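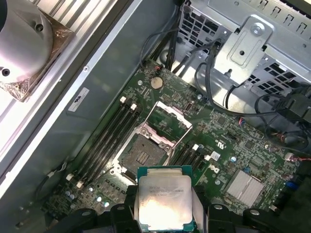
Page last changed: September, before the start of term

Work and Automation
Handout 4: The refurbishing bench

Read this before Friday's seminar. It replaces the older handout on warehouse picking, which some of you may have been given by last year's students. The reading questions at the end are for discussion and won't be collected.

1. Why computer repair

Most of the writing on automation at work is about car plants and warehouses. Those are places where the same thing comes down the line all day, and where the case for a machine is easy to make. Refurbishing used office computers is a different sort of job. The machines arrive in mixed lots, opened or unopened, dusty or clean, with parts missing. A worker has to look before doing anything. For a long time this was held up as the kind of work that robots would leave alone, and I want you to be suspicious of that claim and of the newer claim that has taken its place, that the robots are now ready for it.

Our case is the Hulport site of Flarkthorpe, a firm that buys old workstations from offices, strips and tests them, and sells them on. The robot cell there was put in under a program called Kioko. The job software, which hands out tasks to people and to the cell alike, is Mistex. You will see all four names in the reading packet and it helps to keep them apart. When a worker in the interviews complains about "the robot," it is very often Mistex that is meant.

2. What the job was before

A bench worker at Hulport took a machine from the rack and kept it until it was finished. That meant opening it, pulling the memory, taking off the cooler, checking the processor and the socket, cleaning, refitting, testing and closing up. People had their own order for doing this. They also had their own opinions about which models were worth the trouble, and a worker could set a bad one aside without asking.

The processor step is the one everybody talks about. On these boards the contacts are in the socket, under a hinged metal plate, and they bend if a part is dropped or set down crooked. A bent contact can finish a board. So the step carried some standing. New people were kept off it for their first weeks, and being allowed to do it was how you knew you were trusted.

3. What was automated

Here the management account and the bench account part ways. The management slides say that "processor handling" was automated. Read the task list in the packet and you find something smaller. The cell lifts a processor, carries it, and places it over a socket that has already been opened. A person brings the case to the cell, clears the cables away from the board, takes the cooler off and puts it back on. A person also deals with the old thermal paste, which can be anywhere on the part and seldom where it should be.
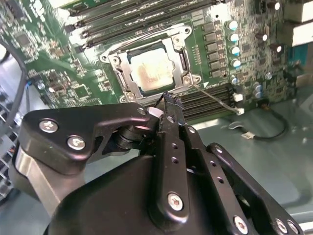

So the delicate step went to the machine and the dirty ones stayed. I don't think anyone planned it as an insult. It follows from what a gripper can be made to do at a price the firm would pay. But the effect on the people at the bench is the same either way. The step that marked you as skilled is gone from the job, and what remains is fetching, wiping and watching.

4. The figures, and what they leave out

The Kioko summary reports 1,642 processors placed during the trial. It's a fine round-sounding number in the slides and you should ask what it counts. As far as I can tell from the packet, a placement is logged when the gripper opens. It doesn't say the machine later started up. It doesn't say how many of those parts a worker then lifted out and seated again by hand, though two of the interviews mention doing this as a matter of course. Mistex has no code for it, so the time goes down as "cell support."

The summary also says that the cell saves 30 minutes a shift for each worker. Look for where those minutes went. The rota in the packet shows the same start and finish times as before, with 2 people now assigned to the cell who used to be on benches. Saved time that turns up as another person's waiting time is a very common result in this field. It rarely gets a slide.

5. Skill, blame and the log

Before the cell came in, a bent contact was settled at the bench. Somebody owned up or the board went in the scrap bin, and that was that. Now every lift and placement has a time stamp. You might expect this to protect workers, and the firm says it does. In practice the log is full of detail about what the arm did and nearly silent about the state the case was in when it arrived, so the gap gets filled with the name of whoever loaded it.

6. Questions for Friday

Who decided that placing the part was the task, and cleaning it was only preparation?

If you ran the bench, what would you want Mistex to record that it doesn't record now?

The firm calls the cell a helper. Go through the task list and mark who is helping whom at each step.

Would a better gripper change any of the complaints in the interviews? Find one it would fix and one it wouldn't.

Bring the packet with you. The interviews are at the back, after the rota.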